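The Late Wash

My grandmother held that you should never trust a person who could not sit still through a spin cycle. She said it to me when I was seven, in the laundry on Kanagaratnam Street, and I nodded as though I had known plenty of such people and been let down by every one.

I thought of her in June, the month I moved to Bremo with two suitcases, a good coat I had no use for until fall, and a blanket that had been hers. The blanket was wool and green and smelled of cedar, and of the bus, and a little of the orange I had packed beside it (a mistake, I admit). My room was over a shoe repair shop, and the landlady, who was a kind woman with a great many rules, did not allow washing in the sink. So on my tenth evening in town I folded the blanket under my arm and walked down the hill to find out where people went.

Where they went was Jumano's, which stayed open late and had a bench along the window. An old man was already on it, with his hat on his knee and his hands on his hat. He looked at the blanket and then at me.

"That's wool," he said.

I said I knew it was.

"Cold water, then. And you don't wring it. You roll it in a towel, like you're putting a child to bed."

My grandmother used to say very nearly the same thing, only with her it was a loaf of bread, and I had to pretend for a minute to be looking for change. I had 25 cents in one pocket and a button in the other. He waited until I was done pretending, which I have always counted among the great courtesies, and then he moved his hat over to make room.
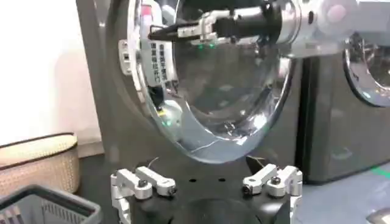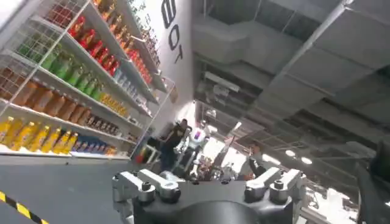 Drinks by color, red at the top.

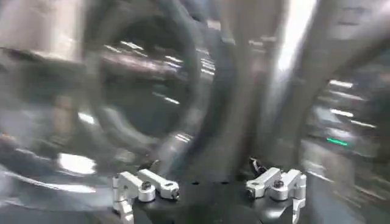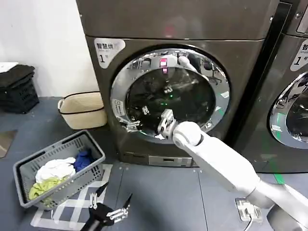 We sat there until the streetlights came on. He told me he had come down from Plultik as a young man, 200 miles on the back of a feed truck, meaning to stay one winter. He had a wife then who sang while she hung out the sheets, and the neighbors used to open their windows for it. She had been gone a long while now. He still did the sheets every week, the whole set, though he only ever slept on the one side.

"Do you sing to them?" I asked, and was sorry right away, because it was a forward thing to say to a stranger.

But he thought it over. "I hum," he said.

When the blanket was done he lent me one of his own towels, a big striped one worn soft as flannel, and we rolled it up together on the bench, he at one end and I at the other, going slowly so the edges stayed even. I told him about my grandmother and the spin cycle. He laughed so hard he had to put his hat on just to have something to hold on to, and then he carried his end of the roll as far as the bottom of the hill, and I told him I'd bring the towel back next week.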